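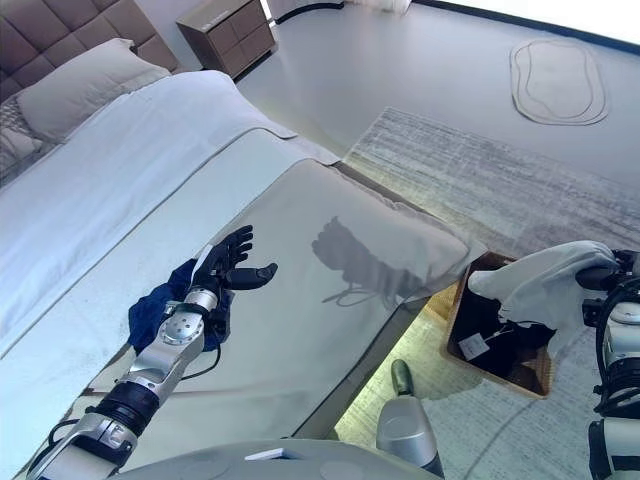
**Bed runners and the pile of clothes that lives on them**

**eleri_trevor**

Evening, all! I'm finally doing something about our guest room at Flotbridge and I'd love opinions before my sister-in-law comes in December. White duvet, a light gray runner with thin piping across the foot, tall squared-off brownish-gray headboard, one plain gray pillow and one patterned. I'm happy with all of it. My trouble is that anything dark dropped on that bed is the first thing you see from the door. Right now it's a dark blue thing in a heap, and some days it's a lot more than that. Do you fold things right there on the bed, or carry everything somewhere else? And does anybody really use the runner, or does it just get moved to a chair every night?

**wumpini_a**

Oh, I love a runner! Mine stays on all day and comes off at bedtime, and I do all my folding on it, because it's the one flat surface in the house the kids haven't claimed. Shake the thing out, lay it face down, sleeves in, then thirds. I've done it that way for 20 years and my back hasn't complained yet (well, not about that).

**Sudheer_S**

I'd go the other way, Wumpini, with affection. Dark knits on a white duvet are asking for lint. We had a navy sweater that shed on everything it touched, and I spent a whole evening with a sticky roller going over the cover. Fold on a table and keep the bed for sleeping.

**eleri_trevor**

Ha, the lint hadn't crossed my mind, but now I'm worried. The navy fabric is soft and a little fuzzy, and it wrinkles if you so much as look at it.
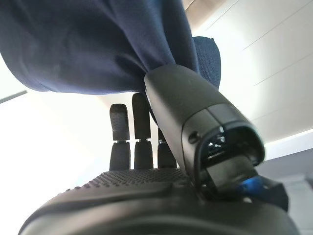
What I usually do is pick it up by the middle, which I know is wrong, and then it all sags and I have to start over. Would you hang something like that or fold it?

**mansa.osei**

Fold it! Hangers give knits those funny little shoulder bumps. Find the two shoulder seams first and lift from there, and you'll only have to straighten it once. As for the runner, I bought a Brukden one for 19 dollars and it has been through the wash more times than I can remember.

**Sudheer_S**

Seams first, agreed. Still not on the duvet, though.

**wumpini_a**

Then put the runner under it, Sudheer! It's right there!

**eleri_trevor**

I'll try the seams tonight, on the runner, with the lint roller standing by. Thank you both. Mansa, was yours the plain weave or the shiny one?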